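Pastura Shelf Set

README, revised Thursday, October 16, 2025

What this is

Pastura is a set of still colour pictures of household objects on white shelving. It covers fruit, bowls and other small things you would find in an ordinary kitchen, placed on top of a unit or inside its open cubbies. The set is meant for work on naming objects and saying where they are: on top, upper row, lower row, left, middle, right.

There are 753 pictures in this release. The first release, in February, had 130. All of the earlier pictures are still included and their file names have not changed.

Folders

stills/ - the pictures, JPEG
labels/ - one text file per picture, same base name
layouts/ - the 42 placement sheets, plain text
CHANGES.txt - corrections since the first release

How placements are written

Each label file has one line per object. A line gives the object, its main colour, the place on the unit and, where it matters, how the object is lying or standing. Left and right are always the viewer's left and right. The top surface is called "top" and the cubby rows are called "upper" and "lower". We don't use shelf numbers, as people number them from different ends.

Fruit is labelled by shape and colour. We don't record whether a piece is real or a model, so please don't read anything into the word "mango" beyond what it looks like. Size is only noted when it is unusual for the kind of fruit, as with the large strawberry in several of the layouts.
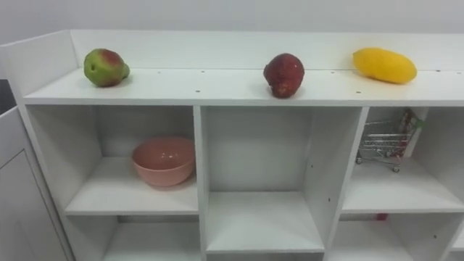 Fruit on top, left to right: pear, green with a reddish blush; strawberry, red; mango, yellow. Pink bowl in the upper-left cubby.

Orientation words are kept short. "Lying" is used for anything on its side and "upright" for anything standing, including fruit that stands with its tip down. For pears we add the direction of the stem end. Bowls get "tilted" if they lean and "empty" only if the inside can be seen. If it can't be seen, that part of the line is left blank - blank does not mean full.

Colour words

We kept to everyday names: red, yellow, green, pink, white, grey, brown and so on. In-between shades go to the nearest plain name, so salmon and peach are both filed under pink. A second colour is added after a comma if it covers a fair patch of the object. Small spots and highlights are ignored.

Known problems

Labels for 30 pictures from the first release used "shelf" for both the top and the cubbies. These have been corrected, but older copies will still have the mistake.

White objects are under-represented. They were hard to label consistently against the white unit and most were left out.

Shadows and reflections are not labelled.

Layout sheets from Stanel list the objects in the order they were put out. Sheets from Ahuja list them left to right. Check the first line of the sheet to see which kind you have.

Use

Free for teaching and research. Please credit Sorard and give the release date. If you correct any labels, send the changed text files only and leave the pictures out of the message - the mailbox is small.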